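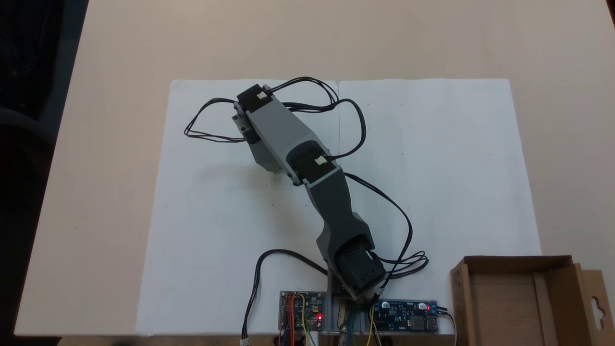
White paper over a beige tabletop, with cables on top.

I think every shared worktable should have paper on it. We have covered ours at Millelov since January and I wouldn't go back. A bare top collects scratches and glue, and small screws vanish on it. On white paper you see them straight away.

People tell me it is wasteful. A pack of 200 sheets costs less than one new tabletop, and a creased sheet is still good for wrapping or for the children to draw on.

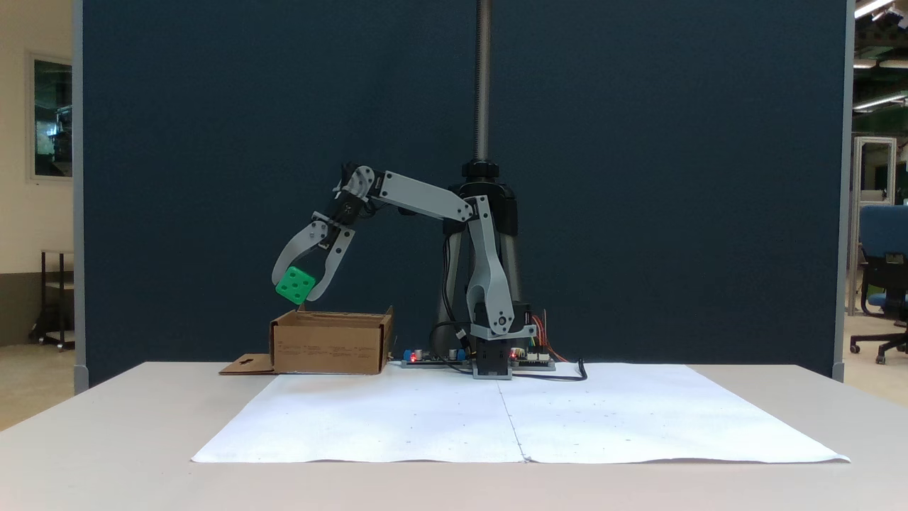
Boxes are the other half of it. I would sooner have a plain cardboard box with low walls than any plastic tub with a lid – you can drop things in without stopping to open it, and when it wears out you fold it flat. Cables are harder. I have tried ties and hooks, and they still end up all over the table by Wednesday.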